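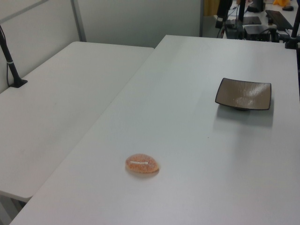

Workspace, fixed camera. Orange object and square dish on the white table.

bkirkegaard
21/04/2024
I am sharing one result from our pick-and-place study in Pemiddale, because I would like to hear criticism before we write it up. The task is to put the small orange object into the brown dish. We trained the same policy two times, with 400 demonstrations each. In set A the dish stayed in one pose. In set B we moved and turned the dish before every demonstration. On new dish poses, B succeeds 34 points more often than A. Training was 4,000 steps for both.

pylypenko
Is it not expected? A never saw the dish move, so of course it fails.

bkirkegaard
The direction is expected, yes. The size surprised me, as the object position was random in both sets. I had hoped some of this would carry over to the dish.

hollier_lab
I disagree that you can compare them at 4,000 steps. Set A is easier and probably overfits much earlier. Did you keep older checkpoints?

bkirkegaard
Only the last ones, sorry. I can repeat A with checkpoints saved.

Leonie Harawira
Look at the glare on the right part of the dish. If you turn the dish, the glare changes also. Maybe B learned to ignore the reflection – this is a different thing from learning the pose. I would test with a matte dish.

pylypenko
I don't buy the glare. We had shiny trays at Orkunton and it made no difference with a fixed camera.

Leonie Harawira
Flat trays? This one has curved edges. How many test trials was it, by the way?

bkirkegaard
558 in total, both policies together. The matte dish is a fair point, I will order one. The repeat of A will be in June, when the arm is free again.

hollier_lab
Please post the success per dish angle too, the average hides a lot.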